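The Last Shoemakers of Waddale

By Karim Karaki
6/10/19

When the Etero factory closed its gates, people in Waddale said that the shoes would go too. For almost a century the town had lived from leather. The river was brown from the tanneries, the school took its holidays in July when the machines were cleaned, and a boy who could not sew a straight seam was sent to his uncle on the farm. Then in one winter it was finished, and 70 families had to think of something else.

Edmund Pietrzak did not think of something else. He was a cutter for 31 years and he says he was too old to learn computers and too young to sit in the garden. He rented the ground floor of the old Bednarek bakery, bought two sewing machines from the factory sale and put a sign in the window. In the first year he repaired more than he made. Women brought him winter boots with broken zippers, and farmers brought work shoes which any other person would throw away.

"I did not want to be a repair man," he tells me, "but a repair man sees where the shoes are bad. The factory never saw this. We sent them out and they never came back to us."

Today the workshop has the name Plerkari and employs 16 people, most of them from the old cutting room. They make a walking shoe, a low boot and a child's sandal, and the models change very little from one year to the next. A pair costs as much as a good dinner for four, and the customer must wait ten weeks. 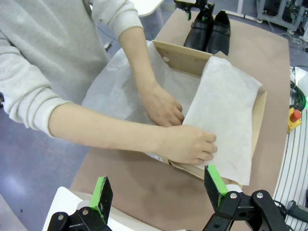 The waiting is a subject on which Pietrzak can speak for a long time. At Etero the leather was pulled over the last by a machine and was taken off again the same afternoon. In his workshop it stays on the last for 10 days, so that it keeps the form of the foot also after a wet autumn. He admits that many buyers would not notice the difference in the first season. In the third they do, and then they write him letters, which he keeps in a drawer together with the bills.

Not everyone in the town is convinced. A former foreman whom I met at the bus station told me that the new shoes are too dear for the people who live here, and he is right. Most of the orders come from the capital and from abroad. Pietrzak answers this with a shelf near the door, where used pairs are sold after a new sole and a good cleaning. On the morning of my visit a young mother was trying sandals on a child who refused to stand still.

The bigger worry is who will cut the leather later. Two apprentices started last July and one has already left for a job in a warehouse. The other is learning to read a hide with her fingertips, looking for the places where the animal had a scar or was bitten by insects. Pietrzak gives her the cheap skins first. She may begin with the good ones after the winter, if her hand is quiet enough.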